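# 从 Stevidmont 开车去 Galari，一天够不够？

**Guangming Dai** 发表于 2020年8月20日

大家好，第一次在这里发帖，有点啰嗦，先谢谢看完的人！

我和太太打算从 Stevidmont 租车出发，走山路去 Galari，中途想在 Adlow 吃个午饭，顺便看看那座老磨坊。导航给的单程是351公里，说六个多小时，可是我去年在别的山区开过，导航的时间从来没准过，所以心里没底。我们平时开车不算快，太太还有点晕车，弯多的地方每隔一阵就得停下来透口气。
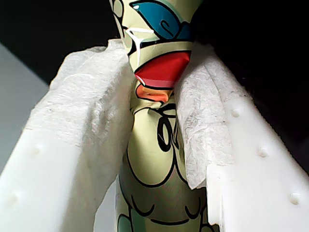
*阅读时间：约4分钟*

想问的主要是这几件事。路况到底怎么样？我搜到的游记有人说全是柏油路，也有人说过了 Adlow 就开始掉渣，底盘低的车会刮。我们订的是最普通的两厢小车，租车行叫 Mikkelsen，换成底盘高一点的要加不少钱，不知道值不值。

还有加油。地图上 Adlow 后面好长一段没有标加油站，是真的没有，还是地图没更新？

最后就是该不该拆成两天走。太太倾向于在 Adlow 住一晚，我觉得那样到了 Galari 就少一个下午，有点舍不得。两个人为这个事已经争了两个晚上了，哈哈，来个明白人评评理吧。

---

**Ea Brøndum**

听你太太的！

我和妹妹 Signe 今年二月走过这条线，一天赶完的，到 Galari 的时候天早就黑透了，旅馆前台都下班了，我们在门口打了半天电话才有人来开门。冬天白天短，你们现在去会好一些，可是六个多小时这个数字我劝你别信，我们连吃饭带停车拍照，花了快十个小时。

路况分三段讲。Stevidmont 到山脚是双车道，路面新，闭着眼睛都能开（当然别真闭）。山脚到 Adlow 弯很多，路窄，会车的时候要有一方退到避让处，当地人一般会闪灯让你先走，记得抬手谢一下。过了 Adlow 是修修补补的老路，坑有大有小，大部分能绕开，有几处得压着过去。我们开的也是小车，慢慢来没刮到底盘，所以我觉得换车的钱可以省下来吃顿好的。 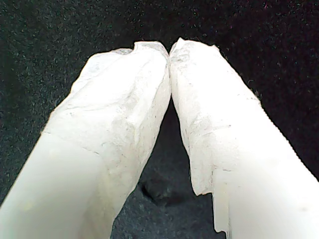

对了，弯多那一段建议让晕车的人坐前排，窗户开条缝，早饭别吃太油。Signe 就是早上贪嘴吃了一大盘煎香肠，后来一路都不说话。避让处能停，不过别停太久，后面有大车的话人家会按喇叭。

加油的话，Adlow 镇口有一家，教堂往下走左手边，只有两个加油枪，中午会关门休息。过了镇子我们一家都没看到。反正进山前加满，到 Adlow 再补一次，心里踏实。

住的地方我没住过 Adlow，不敢乱推荐，磨坊倒是值得看，旁边那家小馆子的豆子汤特别香！只收现金，别忘了带。

---

**Snædís Snorradóttir**

一天可以，早点出门就行。我每年都开。

---

**Þröstur Nørgaard**

楼上说一天可以，那是你熟路啊，人家第一次来，还带着晕车的太太。

我补充几点 Ea 没提到的。租车合同要看清楚，我上次在 Mikkelsen 租车，基本险里不包轮胎和底盘，恰恰是这条路最容易出问题的两样。我在柜台加了一份，一共多付了524，当时心疼，结果回程真的扎了胎，也就不心疼了。取车的时候打开后备箱看看有没有备胎，有的小车只给一罐补胎液，碰到侧面破口根本没用。

再就是牲口。傍晚羊群会上路，赶羊的人不着急，你也别着急，按喇叭只会让它们散得到处都是。天黑以后过 Adlow 那段我是不开的，没有路灯，坑也看不清。

如果非要一天走完，我的建议是早上七点前出 Stevidmont，磨坊留到回程再看，午饭带着路上吃。要是分两天，第二天早上从 Adlow 慢慢走，中午前后能到 Galari，其实你下午还在呀，没少多少。 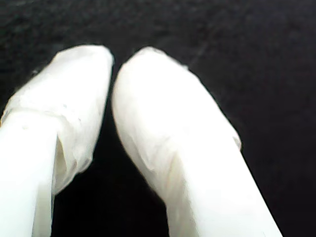 另外提醒一句，山里手机信号时有时无，离线地图在 Stevidmont 的旅馆里就下好。垭口那里有时候下午起雾，起雾了就开雾灯跟着路边的白线走，实在看不见就找避让处等一等，我最长等过四十来分钟。

---

**Guangming Dai**

谢谢各位！刚把帖子念给太太听，她很得意。那就在 Adlow 住一晚，小车不换了，保险加上。Þröstur，请问那份轮胎和底盘的保险是网上订车的时候就能勾选，还是一定要到柜台才能加？我在订单页面里翻来翻去没找到。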